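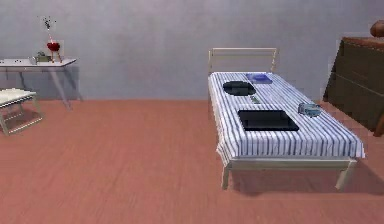 I've been fighting with fitted sheets for years, and I finally have a routine I like, so I'm passing it along! Start with the corner that's hardest to reach (mine is always the one by the wall), then do the corner diagonal from it. The last two go on so much easier that way.

If yours still creeps up at night, try 2 sheet clips per short side. I bought the Larico ones and they're fine, a bit stiff at first.

Squeaky bed? Tighten every bolt before you reach for anything else. Then rub plain candle wax where the rails meet the posts. Mine went quiet for six months, and then I did it over again.

Oh, and wash striped sheets in cold water, with the dark ones, at least the first time. I learned that one with a pillowcase.

Comments

Nanami Tsuji: Candle wax worked on my dresser drawers too!

Daichi Ebihara: Do the clips hold on a thick mattress? Mine keep popping off.

Recent tips
Getting Wax Off a Tablecloth
Folding Towels for a Narrow Shelf
What I Keep Under the Sink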